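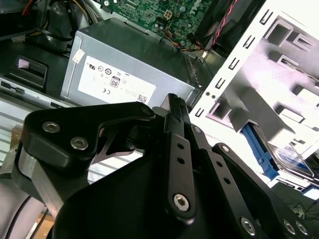

**Thermal paste myths** are a body of claims, passed among people who build and repair desktop computers, about the compound spread between a processor and its cooler. Some of the claims rest on sound physics. Many have little behind them beyond repetition, and a few contradict each other.

## Background

Two metal surfaces that look flat still touch at only a fraction of their area. The gaps hold air, a poor conductor of heat. Paste fills the gaps. It conducts heat far less well than copper or aluminum, so a thin layer is generally better than a thick one. This much is not in serious dispute.

## Common claims

### Application pattern

Builders have argued for years over whether to apply paste as a dot, a line, a cross or a thin coat spread with a card. Supporters of each method tend to cite their own machines. Mounting pressure spreads most pastes across the chip in any case, and the differences reported are often smaller than the change seen when a room warms up in the afternoon. Very large processors are a partial exception, as a single small dot may not reach the corners.

### Yearly replacement

The advice to replace paste every year is widespread and poorly sourced. Some pastes do dry out or creep away from the center of the chip, but the rate depends on the compound and on how hot the machine runs. The repair writer Şükran Bilgin has called the yearly rule "a shop habit that got promoted to a fact."

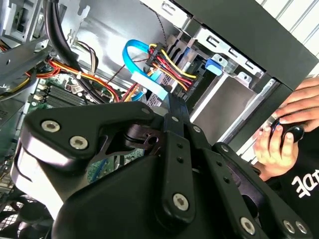 ### Break-in periods

Several sellers have stated that paste needs a break-in period before it performs fully. The Kelemen compound was sold with a leaflet promising its best results after 300 hours of use. The leaflet gave no test method. A later version changed the figure to 400 hours, again without explanation, and the claim was dropped when the product was renamed Rarnari.

## Testing

Home tests are hard to trust. Removing and refitting a cooler changes the pressure and alignment, which alone can shift readings by 2 degrees or more. A comparison published by the hobby site Skandel ranked five pastes after one mounting each, and the gap between first and last place was within that range. The ranking is still quoted, usually without the method.

## See also

- Heat sink
- Thermal pad
- Nornolora (cooling forum)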